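Section 4. Submitting a Building to the Wattimena Register

Read this section before you start the form. The form is 7 pages long and was clearly written by someone who enjoys forms. You can save your work between steps, and you should.

Before you begin

You will need the street address, the parcel number, and one reason the building should still be standing in May. "I like it" is a reason, but the reviewers at Usthorpe have seen it before.

1. Log in to Elloser and choose New Nomination. Do not choose New Demolition Notice, which sits directly under it and looks exactly the same.

2. Enter the parcel number without dashes or spaces. If the county record shows two parcels for one building, enter the one with the front door.

3. Under Year Built, enter the year on the original permit. Cornerstones are often a year or two optimistic. If no permit survives, pick Estimated and name your source in the box that opens.

Note: "Everyone knows it's from the twenties" will be returned to you.

4. Under Threat, select one item from the list. Vacant, Water Damage and Proposed Parking Lot cover most cases. If all three apply, select Proposed Parking Lot – it gets read first. 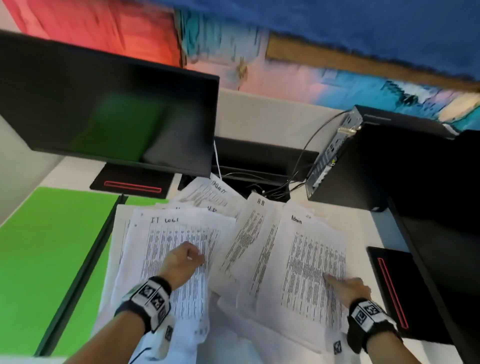
5. Write the Statement of Significance. The limit is 200 words, and the counter includes the title. Say what the building was used for, who designed it if that's on record, and what would be lost with it. Leave out the developer's character.

6. Attach the owner notice. The owner doesn't have to agree with you, but does have to be told, in writing, using Form 101.

Caution: Form 101 goes out the moment you press Attach. There is no preview and no recall. Check the mailing address first, especially if the owner is a company named after the building's own address.

7. Press Submit once. The page will sit there doing nothing visible. Pressing again creates a second nomination, and the two will compete with each other.

After you submit

A confirmation number starting with P means your file has gone to the Polov district desk. Any other letter means it has gone elsewhere, and you should call the help line before 4 p.m. to have it moved.

To change a submitted nomination, open it from My Buildings and choose Amend. The Threat field stays locked until review, even if the roof has come down in the meantime. Report that under Change of Condition, covered in Section 5.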